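About Us

Candmont Language School teaches evening and weekend English classes to adults in Gernenthorpe. We opened in two rented rooms above a shoe store and moved to our current building on Bonham Street when the waiting list got longer than the class list.

Who we teach

Most of our students work during the day. Some arrived in the country a few months ago, and some have lived here for years and want to write better emails or pass a licensing test. You do not need any English to start. You must be 18 or older.

We have room for 100 students each term. Since opening we have taught 1,676 people, and many came back for a second or third course.

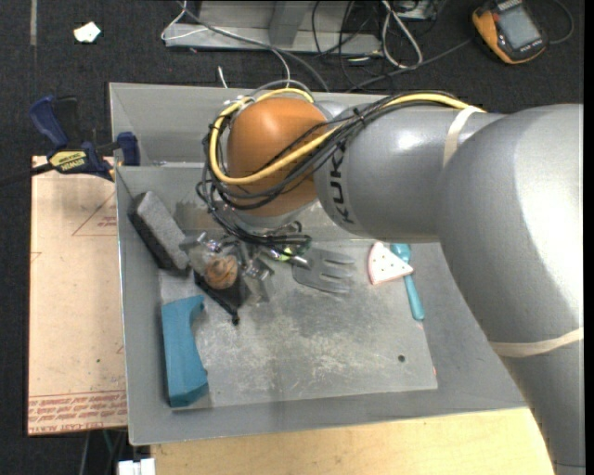
Classes meet twice a week for 2 hours, from 6:30 p.m. to 8:30 p.m. There is a ten-minute break at 7:30. The fall term begins in September and the spring term in January. We also run a short summer course with conversation practice only, no grammar book.

How placement works

New students take a written test and then talk with a teacher for fifteen minutes. The talk counts for more than the test. If you are placed in the wrong level, tell the office in the first two weeks and we will move you. After that, we ask you to finish the term where you are.

Our levels are Beginner, Low Intermediate, Intermediate and Advanced. Advanced is offered in the fall only. A separate pronunciation class is open to anyone at Low Intermediate or above.

Library

The Akbulut Reading Room is on the second floor and holds 2,000 books, most of them easy readers and audiobooks. Students may borrow three at a time and keep them for a month. Driver's manuals and citizenship study guides stay in the room, but you can copy pages at the front desk. 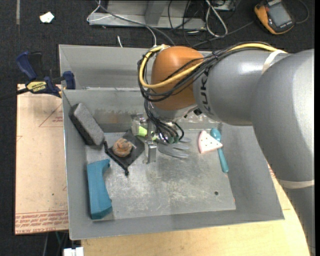

Fees and books

The term fee covers the placement test, all classes and use of the library. The textbook is extra. Used copies are often for sale at the office during the first week. You can pay in full or in three parts, and refunds are given until the end of the second week.

Visiting

The office is open from 3 p.m. until classes end. Parking behind the building is free after 6 p.m., and the Gernenthorpe crosstown bus stops at the corner. The side entrance has a ramp. If you would like to sit in on a class before you sign up, ask at the desk and we will find one at your level.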